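用纸牌玩懂二分查找：一副牌、一张桌子、一个下午

分类：不插电的计算机科学 / 动手试试

2021-09-09 文：Leena Mäkelä

我第一次真正"看见"一个算法，是在厨房的桌子上，手里拿着一摞写了数字的卡片。那之前我已经在书上读过二分查找，代码也抄过两遍，但是一直觉得它只是几行循环。直到卡片一张张翻开，我才明白它到底厉害在哪里！
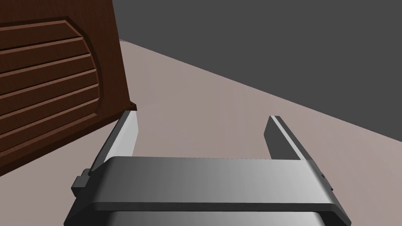 所以这篇教程完全不用电脑（最后一节有一小段代码，不想看可以跳过）。你会自己扮演那台机器，一步一步照规则做，体会一下什么叫"每问一次就扔掉一半"。一个人能玩，两个人更好玩，带着一整个班的孩子玩的话，记得先关好门，会很吵。

要准备的东西

空白卡片31张，名片大小最顺手，旧名片的背面也行。一支粗一点的笔。一枚硬币或者一颗纽扣，两枚回形针。再要一张纸，用来记翻牌的次数。

卡片上写数字，从小到大，但不要写1、2、3、4这样连着的。我喜欢乱跳着写，比如3、8、9、17、24、40，一直写到几百。我那套卡片最后一张是864，是我女儿挑的，她说这个数字看起来很胖。数字之间的间隔一定要不均匀，有的挨得很近，有的差出一大截。如果间隔一样，玩的人会偷偷做算术，直接猜到位置，那就变成另外一个游戏了（也很有意思，后面会讲到）。

写完以后按从小到大的顺序排成一排，全部扣过来，背面朝上。桌子不够长可以折成几行，像读书一样从左到右、从上到下。我一般排成四行，最后一行短一张。

第一步：先用笨办法

请别跳过这一步，它是整个活动里最重要的对照。

一个人当出题人，一个人当"机器"。出题人写卡片的时候留了一份数字清单，从里面随便挑一个，比如280，告诉机器："请找到280。"机器从最左边开始，一张一张翻，每翻一张就在纸上画一道。翻到了就停，把所有卡片扣回去，数一数画了几道。

换几个数字，多玩几轮。运气好的时候第一张就是，运气不好要翻到最后一张。这个办法叫顺序查找，或者线性查找。它一点也不丢人，卡片没有排过序的时候，你基本上也只能这么干。

把每轮的次数都留着，待会儿要比。

第二步：从中间翻

现在换规则。两枚回形针当边界，一枚夹在第一张上，一枚夹在最后一张上。两枚回形针之间的卡片，连同夹着的那两张，叫做"还有可能的范围"。

机器要做的事只有下面这几条，请一字不差地照做：

1. 找到范围正中间的那张卡片，把硬币放在上面。
2. 翻开它，画一道。
3. 如果它就是要找的数字，喊一声"找到了"，结束。
4. 如果它比要找的数字小，把左边的回形针移到硬币右边那一张。
5. 如果它比要找的数字大，把右边的回形针移到硬币左边那一张。
6. 如果两枚回形针还没有交叉，回到第1条。交叉了，就喊"没有这个数字"，结束。

两枚回形针可以夹在同一张卡片上，那只说明范围里还剩一张，照样要翻。范围里的卡片是偶数的时候没有正中间，那就取中间偏左的那张，每次都偏左，别换来换去。其实偏右也行，可是机器不会临场改主意，咱们既然扮演机器就扮演到底。

我强烈建议第一轮玩得慢一点，每次移动回形针之后停下来，把范围外面的卡片往旁边推开一点，让它们和剩下的分开。第一次翻牌之后，你会看到一半的卡片就这么出局了，连一眼都没看过！第二次又少了一半。桌上的牌消失得太快了，我到今天带人玩的时候还是会跟着一起激动。

走一遍完整的例子

假设要找的数字在第21张（机器当然不知道）。范围是第1张到第31张，中间是第16张。翻开，太小。左边的回形针移到第17张。

现在范围是第17张到第31张，中间是第24张。翻开，太大。右边的回形针移到第23张。

范围是第17张到第23张，中间是第20张。翻开，太小。左边的回形针移到第21张。

范围是第21张到第23张，中间是第22张。翻开，太大。右边的回形针移到第21张。

两枚回形针都在第21张上。翻开，就是它！一共翻了五次。

如果用第一步的笨办法，这个数字要翻21次。你可以把第一步记下来的那几个数字全部用新规则再找一遍，两列次数并排写。偶尔会有笨办法赢的时候，比如要找的正好是第一张，笨办法翻一次就够，二分查找要翻好几次。碰到这种情况千万别把它从表里擦掉，算法的快慢要看许多次的情形，也要看最倒霉的那一次，单独一轮说明不了什么。

为什么最多五次

这里是我最喜欢的部分。咱们倒着想。

只剩一张卡片，最多翻一次。三张卡片呢？翻中间那张，没中的话剩一张，再翻一次，所以最多两次。七张卡片，翻中间，剩三张，三张最多两次，加上刚才那次就是三次。十五张，翻中间剩七张，四次。再往上一层，就是咱们桌上这套，五次。

每多给你一次翻牌的机会，能对付的卡片数量就翻一倍再加一。拿张纸接着往下写：63、127、255、511、1023。也就是说，如果有1023张卡片，翻10次就够了。一千多张卡片啊，铺开要占掉整个客厅的地板，而你翻10次就能找到任何一张，或者很有把握地说"没有"。

再写十行就超过一百万。我每次写到这里都想站起来走两圈。

学过对数的朋友已经认出来了，次数和以2为底的对数差不多是一回事。没学过也没关系，"一直除以二，看能除几次"就是它的全部意思。

一定会出错的几个地方

我带过不少人玩这个，错的地方出奇地一致。

忘记跨过中间那张。翻开之后发现太小，把左回形针直接移到硬币所在的那张，忘了再往右挪一格。这样做有时候也能找到，但是范围剩两张的时候，中间偏左的还是左边那张，翻开，太小，回形针移到它自己身上，再翻，还是它……机器就永远停不下来了。如果你看到有人第三次翻同一张牌，先别提醒，让他自己发现，那个表情值得等。

太早放弃。两枚回形针碰到同一张上，就喊"没有"，最后那一张根本没翻。写代码的人把小于等于写成小于，犯的就是同一个错。

卡片没排好。我有一回把两张卡片放反了，当时没有注意，结果有个小男孩坚持说他要找的数字"被桌子吃了"。二分查找全部的底气都来自"左边的一定更小，右边的一定更大"，这一点不成立，它就会一本正经地给出错误答案，而且毫无察觉。您如果有兴致，不妨故意放反两张，让大家去找一找哪些数字还能找到，哪些找不到。

有重复的数字。写卡片的时候不小心写了两张一样的，找到的会是哪一张？照规则走，翻到哪张算哪张。想找最左边的那张，规则要改一改，改法留给你自己想，提示：找到了先别急着喊。

给课堂的玩法

人多的时候，把卡片换成人。每人手里拿一张写了数字的纸，按大小站成一排，数字朝着自己。出题人大声报要找的数字，"机器"走过去点中间那位，被点到的人把纸翻过来。范围外的人坐下。

坐下这个动作特别管用。每问一次，哗啦一下坐下去一半，比任何图表都清楚。人数不必凑成正好的数，少几个多几个都能玩，就是取中间的时候要多想一下。

我常用四个队名来分组：Gatow、Pruden、Kiiskinen和Bekden。名字没有什么讲究，念起来顺口，孩子们也喜欢拖长了音喊。每队拿一套卡片，数字各不相同，做完以后互相交换，由别的队来出题。有一次Bekden队很狡猾，专门出卡片里没有的数字，逼得对方每次都要找到底。这其实是非常好的出题思路，测试程序的人天天都在这么干，我当场给他们鼓了掌。

时间方面，笨办法留十分钟，新规则留二十分钟，剩下的时间都给"为什么"。不要反过来安排。我早几年总是急着讲道理，卡片还没摸热就开始在黑板上写公式，效果很差。

变个花样：猜数字

没有卡片也能玩。一个人心里想一个1到1023之间的整数，另一个人猜，每猜一次只能得到"大了""小了"或者"对了"。先猜512，再猜256或者768，一路对半切下去，10次以内必中。坐长途车的时候玩这个，时间过得飞快。

然后试试说谎版：允许出题人在整局里撒一次谎。这下猜的人就有麻烦了，该怎么改规则才能保证猜中？最直接的办法是每个问题都问两遍，两次回答不一样就问第三遍。还有更省的问法，这类问题和数据传输里的纠错很有关系，我打算10月份专门写一篇，现在忍住不剧透。

再变一个：按比例猜位置

前面说过，如果卡片上的数字间隔很均匀，人会忍不住"偷看"。比如最小是1，最大是一千左右，要找的数字是九百多，谁都会往右边翻，傻子才从中间开始。翻纸质词典也是这样，查"众"字，没有人会从正中间翻起。

这种办法叫插值查找：按照目标值在最小值和最大值之间的比例，去估计它的位置。数字均匀的时候它快得吓人，常常一两次就中。数字不均匀的时候，它可能慢得离谱。你可以做一套专门捉弄它的卡片：前面的数字都很小，挨得紧紧的，最后一张突然蹦到几万。然后去找倒数第二张，看看会发生什么。边翻边笑，我保证。

写成代码

想把规则交给真正的机器，用Python写是这样：

def search(cards, target):
 left = 0
 right = len(cards) - 1
 while left <= right:
 mid = (left + right) // 2
 if cards[mid] == target:
 return mid
 if cards[mid] < target:
 left = mid + 1
 else:
 right = mid - 1
 return -1

left和right就是两枚回形针，mid是那枚硬币。唯一要适应的是Python从0开始数，所以第一张卡片的编号是0。两个斜杠表示整除，丢掉小数部分，刚好就是咱们说的"偶数张的时候偏左"。mid + 1和mid - 1里的那个1，是刚才最容易忘的那一格。while后面的小于等于，管的是两枚回形针重合时还要再翻一次。最后返回-1，意思是"没有这个数字"。

建议你一只手指着代码，一只手移卡片，一行一行对着走。走过三四遍，这段代码你大概一辈子都不会背错，因为根本不用背。

试过以后可以加一个计数器，每进一次循环就加一，最后打印出来，看看和纸上画的道数对不对得上。如果对不上，先检查人，再检查机器。我家的情况一般是人数错了。

接下来玩什么

卡片别扔。把它们洗乱，就可以开始玩排序：怎样用最少的比较次数把它们重新排好？规则是每次只能同时翻开两张，比完大小、决定换不换位置，然后马上扣回去。先凭直觉排，再把自己的做法写成规则，交给另一个人照着做。写规则的那个人会发现自己漏掉了一大堆"理所当然"的步骤，我当初漏掉的是什么时候该停。

如果你做了自己的卡片，或者发现了更刁钻的数字排法，欢迎在留言里写给我，那种让插值查找慢到哭的，我尤其想要！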